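Search this site Enter keywords Go

How to read a trade bill without taking the press release's word for it

Start at the back. The schedules are where the Gunisdale customs bill hides its dates, and ministers rarely mention those on a Monday morning.

1. Find the commencement clause. If it says "on a day the minister appoints," the promised deadline is a hope.

2. Search for "may by order." Each one hands power away from the legislature — I found 30.

3. Check the cost note. It claims 3,085 firms will save money, and gives no source. Ximena Arellano asked for one twice and got a brochure.

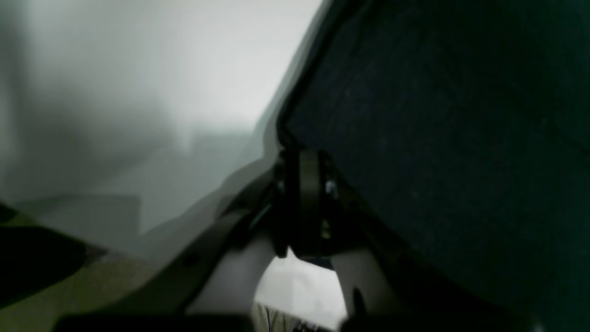 4. Compare the two drafts side by side. Anything that moved from "must" to "may" deserves a question to your representative, in writing, with the clause number. Don't accept "we're looking into it" as an answer.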